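Lulo Basin and Basket Set

The Lulo set is a plastic wash basin and a perforated laundry basket, sold together. The basin is for soaking and hand washing. The basket is for carrying, draining and sorting. Both are in the yellow range, and shades differ a little between batches.

Basin

The inner wall is smooth and glossy, with no ribs or seams for lint to collect in. The wall curves down to the base, so a cloth can be swirled and pressed without catching in a corner.

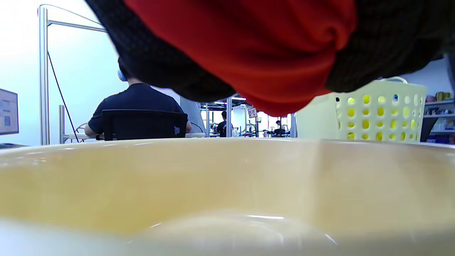 Capacity is 10 liters to the rim. For hand washing we suggest filling it to 8 liters at most. Use cool or warm water and a mild detergent. Do not use bleach — it dulls the finish over time.

The basin can be used in a sink, on the floor or on any flat table. It suits shared rooms and workplaces as well as homes. 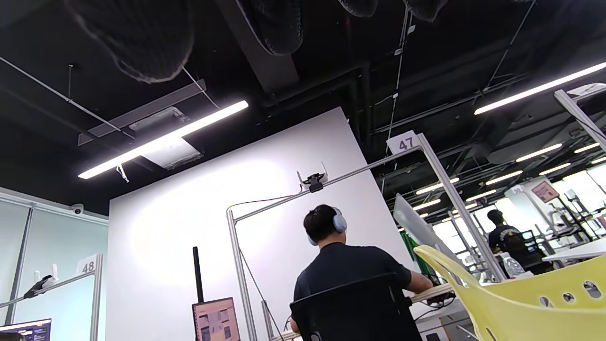 Everyday use

Small loads work best. Wash cleaning cloths, T-shirts and light sportswear a few pieces at a time, and keep reds apart from yellows and other pale colors until you know they do not run. The basin also holds dry items waiting to be folded.

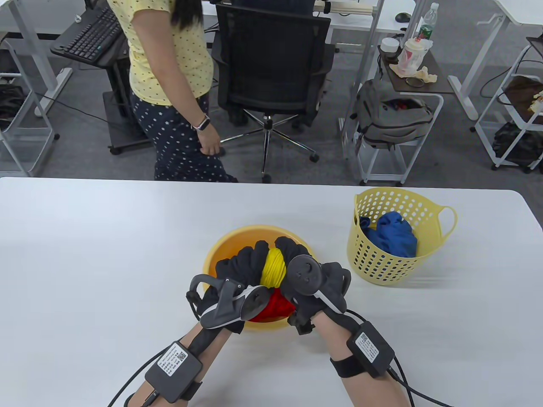
The basket has two looped handles and can be lifted with one hand or two. The holes let air through. Let heavy items drip in the basin before moving them over. Mesh fabrics can go in with the rest, but close any zippers first.

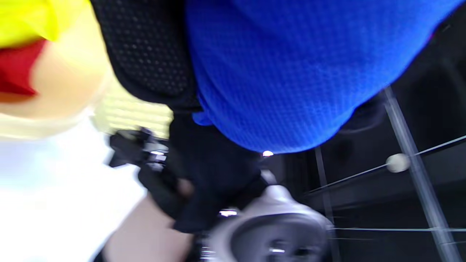 Rinse both pieces after use and wipe dry. Store the basin upside down.

Ordering

Item: Lulo 92
Contents: 2 pieces, basin and basket
Made by: Pustex
Sold by: Craddock, Gesanholm store and online

Back in stock February 2020. Spare baskets can be ordered separately from March.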